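Diary > Sustgate > December
Thu 3 December
by Rokeya Cassim

Up late, no milk. Toast dry. Tatiana rang before eight about the team kit, wants all of it sorted and over to hers by tonight, so that was the morning gone. Bag's been in the hall since the weekend and I'd been walking round it. Tipped the lot out on the couch. Red, red, more red. Should of washed the whites seperately back in March and I'd know better by now.
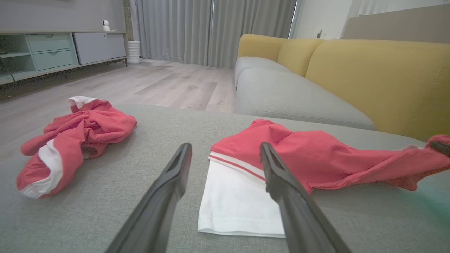
Red tops on the grey couch, Thursday.

Tried the flat fold Mum used to do, sleeves in, then half and half again. Mine go lumpy. Gerasimos reckons rolling is quicker but he rolls everything, even tea towels. Phone went again, Balthasar, can he pay the 24 dollars next week. Fine. Wrote it on my hand.

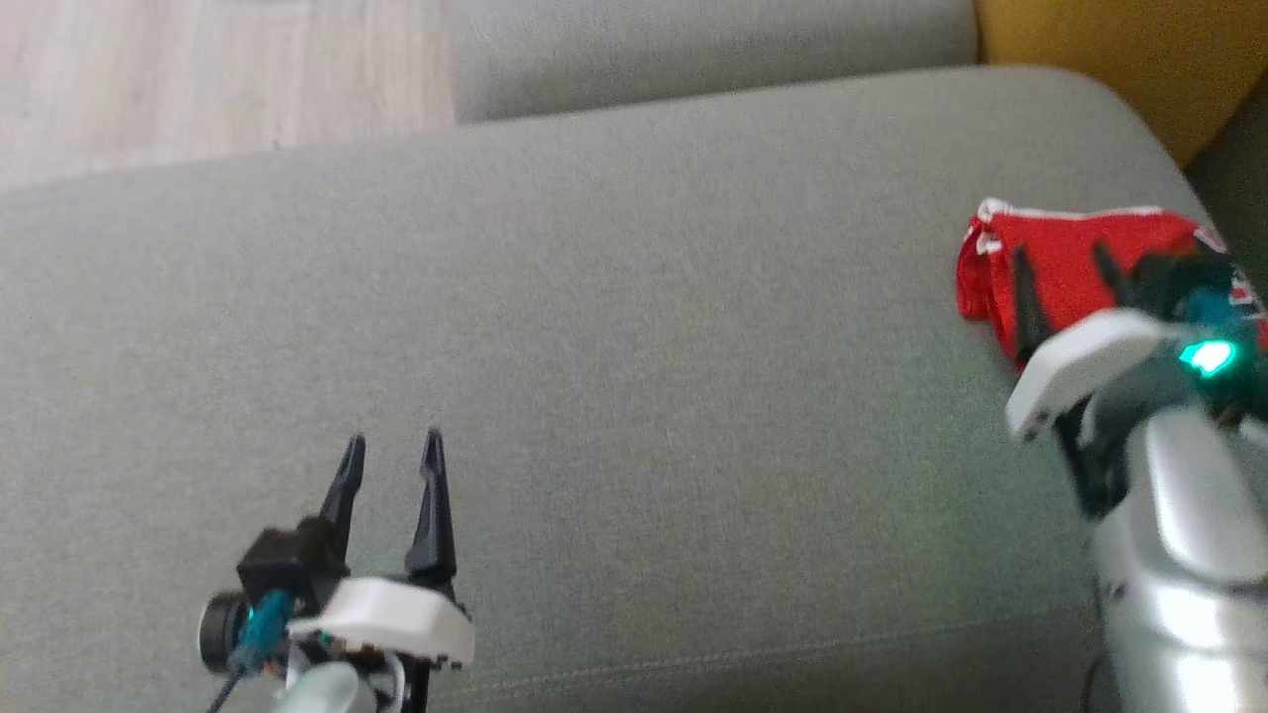

Still haven't found the number list. Tatiana swears she gave it to me, I swear she didn't, and without it I can't tell which kit goes to who. Did check the red thing with the white trim bunched up at the end of the couch, there's a bit of printing on it but no help to me. Will ring Gunārs after tea, he had the list last season. Floor wants a sweep too. Not today.

Chemist shuts at six. Must get the script for Dad, and stamps, and MILK. Bins out tonight. Rang the Hájek place re the oven door, 70 just to come and look at it. Said I'd think about it.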